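Part 3 – Wiring and waking up your Zillari plant waterer

Right, if you've got the pump glued into its bottle cap and the glue has gone hard (leave it overnight, I mean it), you're ready for the fun bit!

You'll need the Zillari board, the Emau moisture probe, the tubing left over from Part 2 and a small crosshead screwdriver.

1. Unplug everything. If the board is already running off its USB lead, pull that out first.

2. Push the probe's three-pin plug into the socket marked S1. It only goes in one way round, so if you're having to shove, turn it over.

3. Loosen the two pump screws, slide the bare wire ends in – red on the left, black on the right – and tighten them again. Give each one a gentle tug.

CAUTION: Keep the board higher than the water bottle. I had mine on the windowsill underneath the bottle for most of February and a slow drip finished it off.

4. Stand the probe in a glass of water up to the line, no further. The bit above the line isn't sealed.

5. Plug the USB lead back in and hold the button for 9 seconds, until the light goes from orange to green. Your wet reading is now saved.

6. Dry the probe with kitchen roll, wait a minute, and do the same again in the air. That's your dry reading.

Note: Nneka Omoregie wrote in to say her light stayed orange on step 5. She was using a long charging lead from a drawer, and swapping it for a short one sorted it. Try that before you email me!
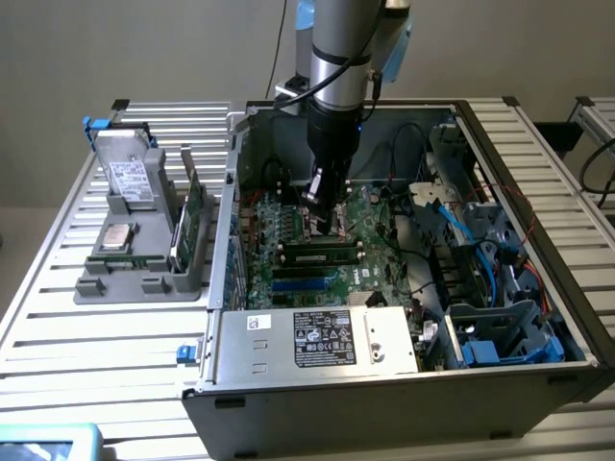

7. Push the probe into the compost, a couple of inches from the stem, and set the dial to 31. That suits most leafy things. My ferns like it wetter, so they're up at 86 and looking very pleased with themselves.

8. Fill the bottle and press the button once for a test squirt. You should get about a tablespoon. If the pump hums and nothing comes out, there's air in the tube – lift the bottle a bit and press again.

If you're running two pots from one board, set up the first completely and then go to Part 4 for the splitter.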